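4. Does the container change what people take?

4.1 The claim under review

A good deal of advice to small cafes and workplace canteens rests on a simple idea: put food in a natural-looking container and people will think it fresher. The Urkus handbook, which most of the canteens in our sample had on a shelf somewhere, says that sandwiches should be shown in woven baskets "wherever the counter allows" and drinks on tiered stands. It gives no data for either rule. When we asked the publisher for the source, we were pointed to an earlier edition, and the earlier edition pointed to a trade talk that left no written record.

We do not think the idea is foolish. A sandwich in a basket does look different from the same sandwich on a steel shelf. What we doubt is that the difference survives contact with a hungry person at half past twelve. The studies we reviewed in Section 2 mostly asked people to rate photographs, and a person rating a photograph is not choosing lunch. Two of them also changed the price card along with the container, so their results cannot be read either way.

4.2 Layout of the self-service table

The layout used in Folesora was meant to be ordinary. We wanted a table that a canteen manager would recognize, with the mix of shop-packed and loose-looking items found at most counters of this kind. Drinks went on a clear acrylic rack with two tiers, packaged snacks in a white rectangular tray at the back corner, and jars on a stepped stand along one side. Sandwiches had a round basket to themselves. A plain beige tray was left in the middle for the diner's picks, near enough to the basket that a sandwich could be moved across in one short motion.

That last choice was argued over more than any other. Placing the tray next to the sandwiches may favor them, and a reader could fairly say that we built the result into the table. Our answer is that the tray stayed in the same spot in both conditions. If nearness helps, it should help a basket and a steel dish equally. We admit that "should" is doing some work in that sentence, and a follow-up with the tray moved to the other end would be welcome.

The sandwiches were triangular wedges with the cut side showing color. The handbook is very firm on the cut face, and on this point we had no quarrel with it. A wedge lying flat with only bread on view could be filled with anything. In a round basket with sloping sides, though, wedges do not stay as they are put. They slide toward the floor of the basket and settle at whatever angle the weave allows, so the careful placing that the handbook asks for tends to last until the first customer. The steel dish had a flat base and did not have this problem.

We also kept the basket free of a cloth lining. Linings are common, and they hide crumbs, but they cover most of the weave, and the weave is the very thing that is supposed to matter.
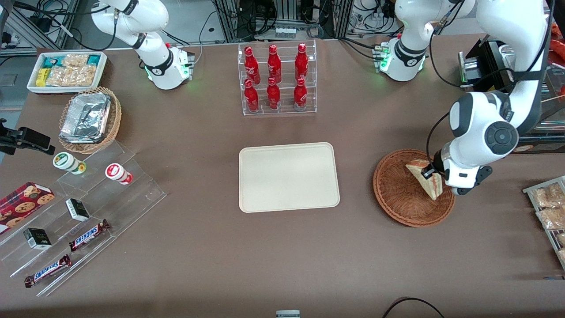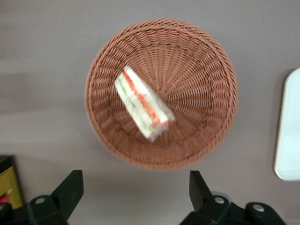 Figure 2. The sandwich basket in the self-service layout, shown with the rest of the table (first picture) and from overhead (second picture).
Folesora, July 4, 2025

4.3 What we found

Over the test period we logged 400 choices, split evenly between the basket and the steel dish. Sandwiches were taken slightly more often from the basket, but the gap was small and it moved around from day to day. When we left out the opening day, when the table was new to everyone, it almost closed. We would not advise anyone to buy baskets on the strength of it.

The ratings tell another story, and we suspect this is where the handbook rule comes from. Asked after the meal, up to 70 percent of diners in a session called the basket sandwiches "fresh" or "very fresh." The steel dish scored lower in every session, although both were filled from the same delivery. People seem to like the basket when they are asked about it. They are much less moved by it when they are picking.

There are at least two ways to read this. One is that the basket works on memory and mood, and might bring people back the next week, which our design could not detect. The other is that diners guessed what we were after. The question about freshness came right after a question about the look of the table, and the order was never varied. The Todorova scale, from which we took the wording, puts them in that order, and we followed it without enough thought. We now think that was a mistake.

Cleaning was outside our main question, but it came up in every staff interview. Crumbs work into a woven base and a damp cloth does not lift them. One kitchen had bought 8 baskets in March and was already rotating them so that half could be brushed out while the others were in use. The steel dishes went through the dishwasher. Any gain from baskets has to be set against that labor, and the handbook leaves it out entirely.

4.4 Limits

All the sites in this section served office workers at midday. The Julach site, where most diners are students and the table stays open into the evening, is treated separately in Section 5, as its sandwiches were sold from a chilled cabinet with a door and cannot be compared directly. We did not test the drinks rack or the stepped stand against other fittings – both were held constant – so nothing here should be taken as support for, or against, the handbook's advice on tiers.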